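Do you still own an office mug?

31 comments · 12 shares

deskbound_in_pistby
The Pistby office just got rid of the communal kitchen cupboard. We're each allowed one mug, kept at our own desk, washed by us. This was announced in a 500-word email that used the word "journey." I've worked here 15 years and I'd like to know if other places do this or if we're special. 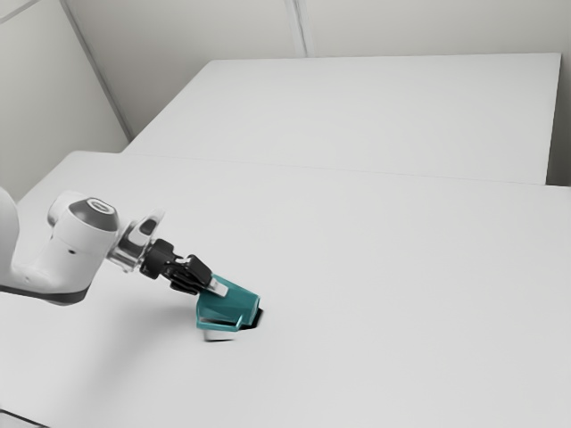
White tabletop, plenty of room on it.

oldfilingcabinet
We did it at Prurnmont last November. The cupboard went and the mugs just migrated to the windowsills, where they grew things. Management now sends a monthly email about the windowsills.

tepid_tea
I'm going to be the villain and say the one-mug rule is fine. You have one mouth.

deskbound_in_pistby
I have one mouth and two beverages. Water and coffee don't share.

tepid_tea
Rinse it.

deskbound_in_pistby
Rinse it where? They took the sink sponge too — "hygiene." What I want is something heavy and hard to steal, and it doesn't even have to be a mug. A planter would do. I'm open to teal.
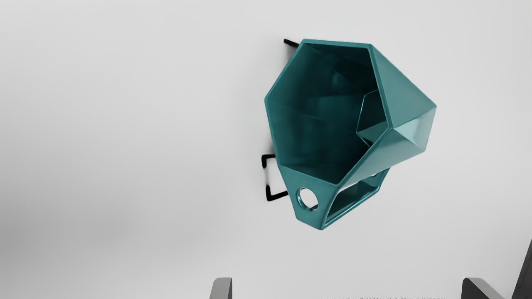
greylanyard: Heavy won't save you. I had a stoneware thing from Tristham that weighed as much as a brick, and it walked off in a week. Write your name on the bottom in paint pen and bake it.

oldfilingcabinet
Baking it does nothing. Mine washed off in a month. Get the ugliest one in the thrift store instead.

greylanyard
Mine's been through 200 washes and you can still read it. Did you preheat the oven with the mug in it or put it in hot? Makes a difference.

oldfilingcabinet
I put it in with a lasagna.

greylanyard
OK then.

tepid_tea
Since we're all spending company time on this, my buying rules. First one's about shape: wide base, handle big enough for a whole hand, and for a desk that's most of it. A mug on its side is no use to anyone.

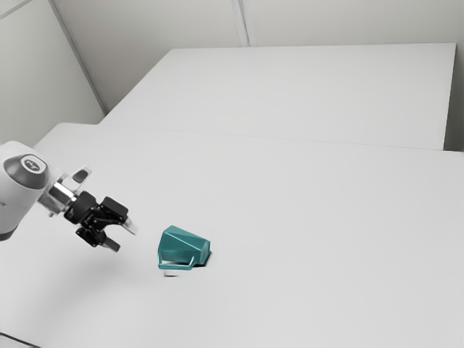 Second rule: never buy one with a joke on it. You'll read that joke 337 times before the end of the year.

deskbound_in_pistby
Fine, I'm giving in and getting one mug. I've looked at the Butkienė shop, which has nice plain ones, but the shipping costs more than the mug does. My other thought was to bring two identical mugs and only ever be seen with one of them at a time. 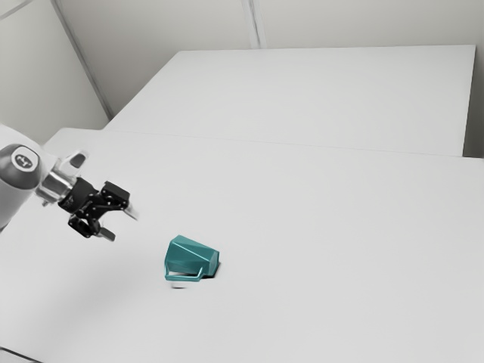 It would take some discipline around lunch, and I'd need a drawer that locks, but I've sat through enough budget meetings to know that no one here looks closely at anything.

tepid_tea
Or you could rinse it.

Last updated: Aug 1, 2026

Related threads
Who keeps turning the thermostat down
Fish in the microwave: is there ever a case for it
Labeling your lunch without starting a war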